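6.3 Setting up the tabletop planner in Flilach

Before you start, the arm drivers must be running and both arms must be in the rest position, below the front edge of the table. Flilach will not load a scene while either arm is reporting motion.

1. Open Flilach and choose Workspace, then New from table.
2. Enter the table height in millimetres, measured from the floor to the bare top. The Dunbar bench at Jovthorpe is 751. Leave out the thickness of the mat.
3. Set the keep-out margin to 20 mm. The planner adds this to every object it finds.
4. Put out the objects for the task and press Capture. Stand clear of the table until the progress bar closes.
5. Check the outlines in the left panel. Each object should have one outline and one label. To join two outlines, select both and press Merge.
6. Press Plan. The search stops after 4000 samples or when it has a path for each arm.

Note: Clear plastic often comes back with gaps in the depth layer. Turn on Fill transparent in the Perception tab before you capture. It adds about 600 ms to each pass.

Note: Anything that lies in a heap is treated as a single object. If the task calls for picking one item out of it, set the label to Pile and choose Top item first.

Caution: Do not press Run while an outline is shown in amber. Amber means the planner has guessed the far side of the object, and the gripper may close on whatever is next to it.
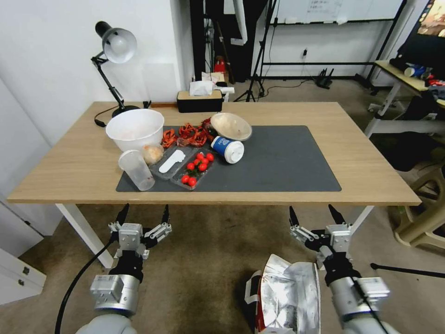

7. Fixed items such as lamps and tissue boxes should be marked Static. The planner goes round them and will not offer them as targets.
8. Draw the placing area with the Region tool. Keep it on the mat and away from the corners.
9. Save the workspace. Copies saved at Gakembridge before the August update need their regions drawn again.

If Plan returns "no approach", see 6.5. Skye Innes looks after the planner settings and Jean Chisholm the camera calibration files.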